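叠衣服这件事,我拖到七月才想明白

打印 | 发送邮件

先说椅子。

我卧室里有一把椅子,搬进来的时候就在,靠窗,坐垫是灰绿色的。至于是不是灰绿色,我得回忆一下,春天以后就没怎么见过它的坐垫了。上面常年堆着一种介于“干净”和“脏”之间的衣服:穿过一次的T恤,试了没穿出门的裤子,从晾衣架上收下来还没来得及叠的一大团。朋友来了没地方坐,就坐床沿,大家都很习惯。

七月我搬到了Lindsay街,新房间比原来小一截,衣柜也只有原来的一半深。搬家那天Liam Dolan开车来帮我,一趟一趟往楼上扛袋子,扛到后来他把一个塞得鼓鼓的袋子放在楼梯口,问我里面是不是被子。我说是T恤。他说全是T恤?我说,嗯,还有几件在另一个袋子里。他没再说话,去厨房倒水喝了。

那一刻我还挺不好意思的。

所以这篇就写叠衣服,主要是叠T恤。我知道网上教叠衣服的多得看不完,我自己也看过很多,看完照样往椅子上扔。这篇没有什么新手法,就是把我这一个多月怎么叠、哪里叠不好、用了什么东西写下来,顺便回一下上篇底下问我收纳筐的几位(回得晚了,抱歉!)。

先把洗的部分交代掉,因为叠得好不好,跟洗完怎么晾关系特别大。我以前洗完总是忘在机器里,一忘就是一晚上,第二天掏出来每件都拧成麻花,晾干了也是皱的,叠的时候怎么抹都抹不平,越叠越烦。新家这台洗衣机是Buritz的,老型号,转盘上的字磨得差不多了,房东Fiachra Moynihan拿圆珠笔在旁边贴了张纸条,把每一格是什么写得清清楚楚。我平时就用20度那一格,深色浅色分开洗,红的单独洗。红的一定单独洗!我有过一件白衬衫,后来是粉衬衫,再后来是抹布。

洗衣液换成了Soltach的无香型。以前喜欢香的,柜子一打开全是那个味道,现在柜子小,香味闷在里面反而头疼。无香的洗出来就是布的味道,闻多了还挺喜欢的。它家瓶盖不太好拧,手上有水的时候得用毛巾包着拧,除此之外没毛病。

晾之前抖一抖。这句话我妈说了二十多年,我都当耳旁风。捏住两个肩膀,啪地往下甩两下,下摆再拉一拉,袖子拽直,就这么几秒钟,干了以后差别大得离谱。我现在抖得很用力,楼下可能觉得我在打地毯。

好了,说叠。

我以前叠T恤的地方是床。床是软的,衣服一放上去就陷下去一点,你以为铺平了,其实底下有个坑,折完拿起来就歪。被子要是没铺好更惨,被子的褶子会印到衣服的褶子里,分不清谁是谁的。后来换到沙发上叠,更糟,沙发还有缝。再后来我就坐在地毯上叠,T恤沾了一身毛。总之兜了一大圈,才发现需要的就是一张硬的、平的、够大的台面,而且最好是浅色的。浅色台面上衣服的边看得特别清楚,哪里多出来一角,哪里袖子没展开,一眼就看见了。深色衣服放深色桌上真的很难叠,黑T恤配黑桌子,我有一次把前后都搞反了,叠到最后领标朝外。

台面的高度也要紧。太矮要弯腰,叠几件腰就酸;太高胳膊得端着,肩膀酸。我新厨房的那张桌子正好到我胯骨,站着叠刚刚好。缺点是吃饭的时候得腾出来,所以我叠衣服一般在早上七点多,早饭之前,咖啡壶在炉子上咕嘟着,叠完正好喝。(有人说早上哪有这个时间,我也觉得没有,但是睡前更没有,睡前我只想躺着看手机。)

铺平这一步,我花的时间比折还多。一件T恤从筐里拿出来,先是一团,没头没尾的。我以前的习惯是揪着随便一个角就往上提,提起来发现是下摆,再换一头,换完发现是袖子,再换,像在跟一只章鱼握手。现在的办法是先不提,摊在桌上,用手把团慢慢拨开,先找领子。领口那一圈比别的地方厚,摸一下就知道。找到领子,两边顺过去就是肩,肩顺下去是袖子,然后下摆自己就出来了。要是里外翻着,先翻过来,不要偷懒。

偷懒的后果我试过:翻着叠好放进抽屉,早上赶时间掏出来往头上一套,侧缝和洗标都在外面,到了公司茶水间才被人提醒。

铺好了以后,先抹平中间,再抹袖子。顺序别反,先抹袖子的话,等会儿抹中间会把袖子带歪。手掌平着,从中间往两边推,别用指尖,指尖会拉出新的褶子。侧缝那一带最容易鼓起来,尤其是洗过很多次的旧T恤,侧缝会拧,整件衣服像稍微转了一下身,怎么对都对不齐。这种就别较劲了,随它歪着,按衣服的中线来折,别按侧缝来折。我有两件学生时代的活动T恤都是这样的,2000年前后的那种厚棉,又硬又拧,是我姐传给我的,胸口的字掉得只剩几个笔画,可是真舒服,舍不得扔。

折的方法,我试过三种,这里都讲一讲。

头一种是最老实的那种:正面朝下,左边往中间折三分之一,袖子折回来,右边一样,然后从下往上对折,再对折。成品是个长方块,可以平着摞,也可以立着放。好处是简单,坏处是三分之一这个宽度全凭手感,今天宽一点明天窄一点,摞起来像歪歪扭扭的一摞书。我后来拿一本旧杂志垫在后背中间,两边往杂志上折,折完把杂志抽出来,宽度就一样了。杂志比纸板好,纸板太硬,抽的时候会把衣服带出来。

第二种是网上很火的捏两个点一提一甩那种。看视频里的人,手一交叉,一拉,一抖,衣服就变成方的了,像变魔术。我练了一整个晚上,对着暂停的画面一帧一帧看,手指头放在哪里,哪只手从哪只手下面穿过去。练到后来十次里面总有几次能成,成的那几次我高兴得去敲Liam的门——他当时还借住在我客厅,等他自己的房子粉刷完——他看了说哦,挺好的,然后问我能不能把客厅的灯关了。这个方法在干净平整的新T恤上好用,旧的、厚的、带大印花的都不行,印花那一块硬邦邦的,甩不动,会折在奇怪的地方。

第三种是卷。军队那种,下摆先往外翻一圈,然后卷到底,把翻出来的那一圈套回去,像个春卷。出门旅行我都用卷的,箱子里塞得很满还不乱。平时不卷,卷过的T恤拿出来有横着的一道一道,穿在身上像刚从罐头里出来。而且洗标卷在里面,找的时候要一根一根抽出来看。

所以平时还是老老实实折方块,立着放抽屉。立着放最大的好处是每件都看得见。以前平摞,我永远只穿最上面的那几件,洗完又放回最上面,下面的等于不存在。这次搬家翻出来一件墨绿的,吊牌都还在,我完全不记得买过它。

带图案的T恤有个小讲究,图案那一面要留在外面,这样立起来也能认出来是哪件。我现在折之前会先看一眼图案在哪里,在胸口的就按普通折法,在下摆附近的要反过来,从领子那头往下折,这样最后露在外面的是下摆那一块。听上去很麻烦,习惯了就是手上换个方向的事。深色衣服尤其值得这么干,我黑的衣服太多了,合上以后全是黑方块,不露一点图案的话找一件要翻半天。

领口也说一句。领口别折在正中间。折痕压在领子上,时间长了领口会有一个尖,圆领穿成小V领,很难看。对折的时候让领子稍微留出来一点,或者折到领子下面一指宽就停,抽屉里放不下再说。

短袖的袖子是往回折还是不管它?我纠结过一阵。往回折,两肩那里会厚一层,摞高了中间鼓;不管它,袖子会从边上支棱出来。现在我是看袖子宽不宽,窄的不管,宽的折回来。Fiachra有一次来修厨房水龙头,看我站在桌子前面来来回回摆弄一只袖子,问我是不是开店的。

毛巾和别的布我就没那么仔细了。毛巾对折再对折,折边朝外。抹布不叠,扔进筐里就算数。有些人抹布也叠得整整齐齐,我很佩服,但是我觉得一块布要是过两天就去擦灶台,没必要让它太体面。

说到筐。上篇好几个人问筐,统一回:我用的是白色的塑料筐,浅的,四边带网眼,长方形。Murnari买的,就在超市对面那家,进门右手边,跟衣架放在一起。为什么是浅的呢,我有过一个深的布筐,特别好看,米色的,带两个提手,结果放在里面的东西,底下的那一层三个月没见过光。筐一深,人就会往里扔,扔着扔着就满了。浅筐装不了多少,满了就得处理,逼着你动手。网眼的好处是透气,没干透的东西放一会儿也不会有味道。边上要挑圆滑的那种,我摸过一家的,边缘有毛刺,会勾线,针织的衣服进去一趟就抽丝。

价钱我不太记得了,小票找出来一看,跟别的东西算在一起,单号尾数1571,别的都糊了,热敏纸放在厨房窗台上晒了几天就全白了。反正不贵,两杯咖啡的样子。

筐里我只放两样:等着叠的,和不用叠的。叠好的绝对不放回筐里!这条是我这个月最大的心得。叠好的放回筐里,过一会儿又有别的东西压上来,再翻一翻找一找,等于白叠。叠好一件就放到桌子另一头,一件一件码着,全叠完一次抱走。桌子不够大的,放椅子上也行(你看,椅子还是有用的)。

还有一个小事,颜色。叠的时候我会把颜色鲜的留到中间叠,黑的灰的先叠。没什么道理,就是黑的叠多了眼睛发木,突然来一件大红的,人会精神一点。我的衣服以前几乎全是深色,搬家以后开始买一点亮的,红的,玫红的,都是以前不敢碰的颜色。玫红那条薄薄的,软得一塌糊涂,叠也叠不住,一松手就散,后来干脆不叠了,堆在筐里就堆在筐里吧,拿出来抖两下就能用。

薄的料子确实是另外一回事。厚棉T恤你把它按下去,它就待在那里;薄的、滑的,你按这边,那边翘起来。人造丝最烦人,像有自己的主意。我的对策是多折一道,折小一点,小了就不容易散。再不行就夹在两件厚的中间,让邻居管着它。

红T恤我要单独讲一下,因为它是我这阵子叠得最多的一件。厚薄刚刚好,棉的,短袖,没有图案,没有口袋,前后长得差不多,团在一起的时候就是一坨红,哪里是哪里根本分不出来。没有图案这件事,平时觉得素净,叠的时候才知道图案多有用,有图案的衣服一摊开,你马上知道哪边是前面,哪边朝上;纯色的就只能靠领子和洗标。所以纯色的那几件,我现在都是先摸洗标。我的T恤洗标基本都在侧缝靠下的地方,摸到洗标就知道下摆在哪一头,再反过来找领子,比从袖子找起快多了。

顺带说一句洗标要不要剪。我以前都剪,扎得慌,剪完剩一截硬茬,更扎。现在不剪了,洗过几次它自己就软了。实在扎的,用拆线刀沿着线挑开,整片拿掉,别用剪刀。

下摆长的T恤,桌子不够深的时候会从桌边垂下去。这时候别拽着它往上拉,一拉整件都跑。我的做法是让它先垂着,把上半截铺好、袖子理好,最后再把垂着的那一段捞上来,顺势就是第一道折。垂着的时候布的重量还能帮你把上面拉平一点,省得用手抹了,这个是我偶然发现的,很得意。

抽屉方面,新柜子的抽屉浅,立着放正好到顶,再高一点就会卡住。我量了一下抽屉里面的高度,把对折改成三折,就进去了。如果你的抽屉更深,对折就好,折痕越少越好。抽屉不要塞满,留一个拳头的空,不然抽一件出来,左右两边跟着一起出来,像从地铁里下车。没塞满的时候后排会倒,我拿一个旧的书立顶着,金属的那种,大学时候买的,书早就没了,书立还在给我打工。

家里别人的衣服我不叠。这个也是教训。以前住在一起的室友,我好心帮她叠过一次,她回来找不到那件灰的卫衣,因为我折成了她不认识的形状,放在她不认识的地方。从那以后洗好了就放在她门口的袋子里,相安无事。

写到这里发现还没讲多久叠一次。我试过每天叠,坚持了几天,觉得自己像在上班;也试过攒着一起叠,攒到最后又回到那把椅子上。现在是洗一次叠一次,衣服从晾衣架下来不经过任何地方,直接上桌。中间不许停,不许先放一下。“先放一下”是椅子的小名。

下面几张放在一起,不排先后了。 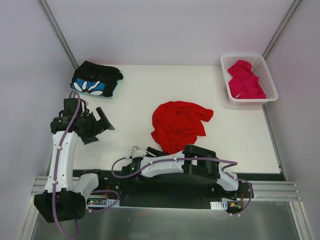
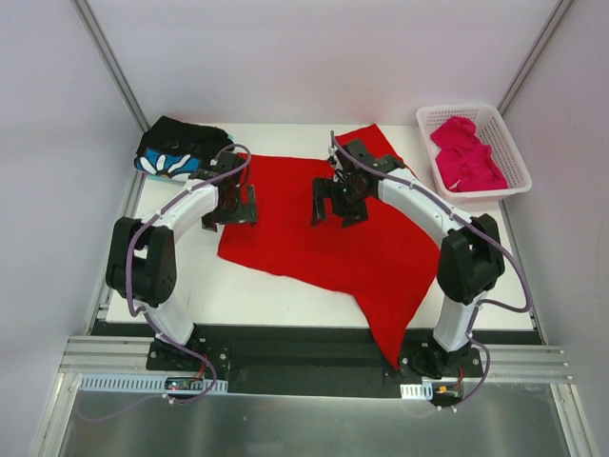
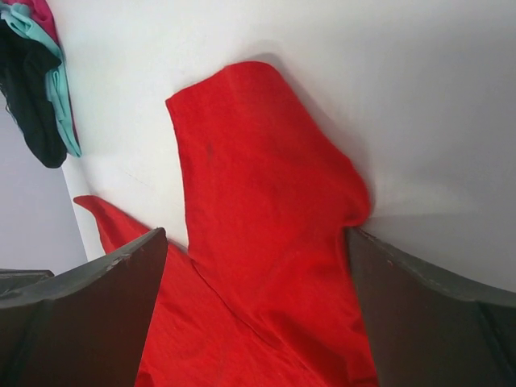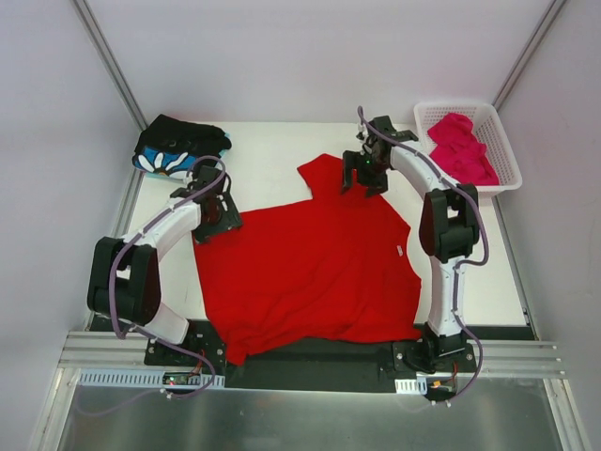
阅读时间:20 分钟

红的这件在第一张里还是皱成一团的样子,旁边黑的那件已经是叠好的方块,蓝底白花的图案正好在下缘露出来,就是我前面说的那个意思,图案留在外面,摞在一起也认得。后面白筐里是玫粉色的一团布,堆得软软的,这种我就随它去了。

最后一张能看到领子和一只短袖朝着台子里侧,下摆从前沿垂下来,右边靠侧缝的地方有点鼓。侧缝这里真的很常见,鼓着就鼓着,先理领子和肩膀,再回头推它。眼睛好的可以找找那片小小的白色洗标,也在右半边,红布上很显眼。中间那两张,布面上褶子都不少,第二张算是摊得比较开的,第三张离得近,能看见布叠在自己身上的那种样子,一个角往左边支着。遇到这种自己压着自己的,千万别往下按,按了就成死褶,把上面那层掀开放到一边,再看底下是什么。

有人可能要问皱成这样要不要先熨。我不熨T恤。家里有个熨斗,搬家以后还在箱子里,箱子上写着“厨房杂物”,我也不知道当时怎么想的。叠好立在抽屉里,互相挤着,过两天自己就平了不少,剩下的穿上身走几步也看不出来了。要是真的很在意,晚上洗澡的时候把第二天要穿的那件挂在浴室里,热气一熏,再用手拉一拉,够了。

下篇想写袜子,但是得等我把单只的那几只找齐,搬家之后它们一直对不上。Liam说他那边有一只蓝的不是他的,我明天去看看。要是你们家T恤有别的叠法,尤其是那种侧缝拧得厉害的旧T恤怎么弄,底下留言告诉我吧,我是真的想知道!

打印本文 | 用邮件发给朋友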